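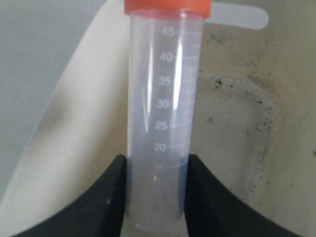 Prellgate Football Club is a semi-professional football club from the town of Prellgate. The club plays its home matches at Pleriveck Road, a ground with 762 seats and one covered standing area behind the north goal. The usual home colors are green shirts, white shorts and green socks.

History

The club was formed by workers of the Flisis company, which made pumps and valves in the town. In the early years it played under the name Flisis Works and had no ground of its own, so the home matches were played on a school field. When the factory closed, the members voted to keep the team and gave it the name of the town.

Prellgate spent seven seasons in the lowest regional division before the first promotion. The best league season came later, when the team collected 42 points and lost only twice at home. It finished second, but was not promoted – only the champion went up at that time.

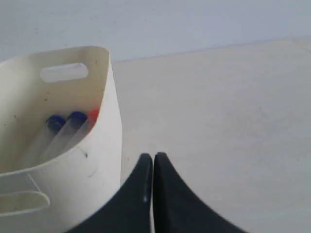
The following years were more difficult. Several first-team players left in the same summer, and the club was relegated on goal difference after a draw in the last match.

Ground

Pleriveck Road has a grass field that slopes slightly toward the south end. The main stand was rebuilt after storm damage, and new floodlights were put up in the same period. The dressing rooms are under the stand. Youth teams train on a smaller field next to the parking lot.

Cup competitions

The club has taken part in the MacDonald Cup, a knockout competition for teams of the region, since its second season. The final is played in June at a neutral ground. Prellgate has reached the final once and lost it on penalties after a 1–1 draw.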